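**Equipment planning: second arm cell at Pineck**

The request for a second manipulation cell at the Pineck building goes into the capital plan this month. The notes below cover what is being asked for, what it will cost to keep, and what has been left out. Groups that expect to use the cell should read the part on consumables, which will be charged back.

The first cell was bought as a package from Moton: arm, controller, two-finger gripper, mounting plate and one year of support. The package price looked good at the time, but it did not cover tables, stands, cabling or the household items the arm is tested on. Those were bought piecemeal from three different budgets, and the full cost of the cell was not known until well after it was in use. The new request puts everything on one sheet.

The arm itself is the smaller question. Moton has quoted the same model again, and Firine has quoted a comparable one with a longer reach and a separate license for the control software. Firine's unit is cheaper to buy. With the license renewed each year, the two come out even in the third year, and Moton is ahead after that. A second Moton arm also lets the cells share spare fingers, cables and one trained operator. The request is written for Moton.

Tabletop tasks with ordinary household goods take up most of the booked hours on the present cell, and the plan assumes the same mix for the new one. Lamps, switches, plugs and cords are the current set.

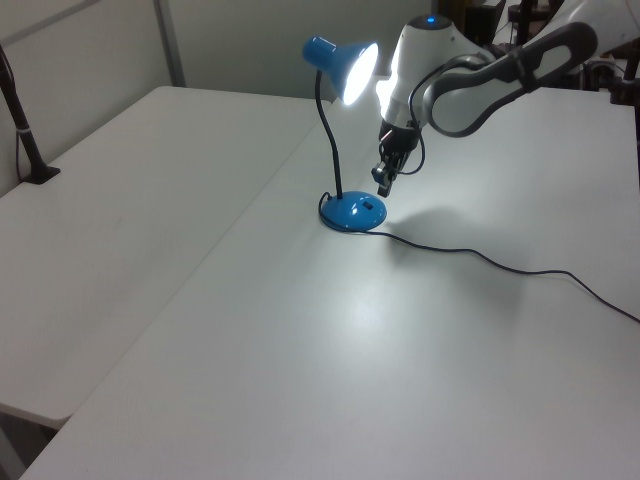
*Gooseneck lamp, switched on, with the gripper beside the stem.*

Corded items need more planning than the first budget allowed for. Each one needs an outlet within reach of the table and a cord path that stays clear of the arm's base. The new cell will have its own switched power strip, mounted under the table edge and wired to the stop circuit. Cropper has priced the strip, the relay and the labor at $700. This is a one-time cost and is listed under installation.

Tables are the next line. White tops will be ordered again so that data from the two cells can be compared. The order is for 2 tables, placed edge to edge, with leveling feet. The feet were skipped last time and the tops had to be shimmed. White surfaces show glare when a lamp is part of the task, so one dimmable overhead panel has been added to the lighting line.

Test objects are budgeted as consumables. The yearly allowance is $1936 and covers replacement lamps, bulbs, cords and small kitchen goods. Identical items should be bought in lots, as models go out of stock and a changed switch or base shape means new trials. Storage is one locking cabinet, already on site.

Gripper fingers wear faster than the rest of the arm. Past use suggests a replacement pair every 2 months or so at the current load. The request includes a full year's stock for both cells.

Not included: a force sensor for the wrist, a mobile base, and any change to the room's air handling. The sensor may be requested separately once the Moton quote for it has been revised.

Lead time on the arm is quoted from receipt of order. Tables and power work can go ahead before it ships. Comments on the equipment list should reach the planning office by the end of February, with the budget code of the group that will be charged.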